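Thread on grasp choice for clothes, from the handheld demonstration work we have been running since November. Short version: where the fingers close on the first lift decides most of what follows, and our policy was choosing badly for a reason we could measure.

1/ Background. The task is to pick a garment out of a small pile on a bed, open it, and lay it flat. Demonstrations are recorded with two handheld grippers, one per hand. No robot is present during collection. The policy is trained on the wrist views and the gripper trajectories.

2/ The first dataset, which we call Nokley, has 100 demonstrations from 11 garments. Demonstrators were told to fold and lay out clothes as they normally would. We gave no instruction on where to grasp.

3/ That was a mistake. People regrasp constantly and without noticing. On replay, a typical demonstration had a first pinch somewhere in the body of the cloth, a short lift, a look, and then a second pinch nearer an edge. The policy learned the first pinch very well. It learned the look poorly.

4/ Pankaj Shakya went through the demonstrations and labeled every first contact as "edge", "seam" or "interior". 45 of the 100 were interior. Those were also the ones with the longest time to a flat garment.

5/ Garments made of two fabrics are the hard case. The stiffer part holds its shape when lifted and the softer part folds over it. A pinch that takes a single layer on one side can take two on the other, and from the wrist view the two look much the same until the cloth is in the air.

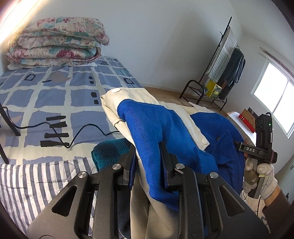 Elikem Asante

6/ Blue ribbed knit with cream edging, pinched in a fold between the two fingers. The cream band with the snap is a useful landmark. It differs in color and texture from the knit, and if the policy can find the band it has a fair guess at the orientation of the rest.

7/ So the change we made is small. We added an auxiliary head that predicts, from the wrist view at the moment of closing, whether the fingers are on a border between materials, on a free edge, or in the interior. Pankaj's labels are the only extra supervision. The head is dropped at run time.

8/ We also trained a version with the interior-first demonstrations removed. It did worse than the full set with the auxiliary head. My reading is that the recovery after a poor grasp is worth keeping in the data, provided the model has some signal that the grasp was poor.

9/ Evaluation: 40 trials per policy, same garments, pile reset by hand between trials. Mohit Garg did the resets and did not know which policy was loaded. The gain is concentrated in mixed-fabric items. On plain T-shirts I would not claim any difference.

10/ Things that did not help: a larger image encoder, color jitter (it hurt, which makes sense if color is the landmark), and feeding in finger width as a thickness cue. The width reading is too coarse to separate one layer of canvas from two of knit.

11/ Known problems. Patterned bedsheets still pull the edge prediction off the garment. Towels lying against the garment get merged with it. Strong window light washes out one side of the view at certain times of day, and we have not balanced the data for that.

12/ One practical note for anyone collecting similar data: have the demonstrator pause briefly after the first lift. Čestmír Jelínek suggested it. It costs very little and makes the contact labels much faster to assign. We did it only for the second dataset, so the numbers above do not benefit from it.

13/ Labels and the training config will go up with the write-up. The second dataset, Flolow, is still being checked for sync errors between the left and right devices. Questions about the labeling scheme should go to Pankaj.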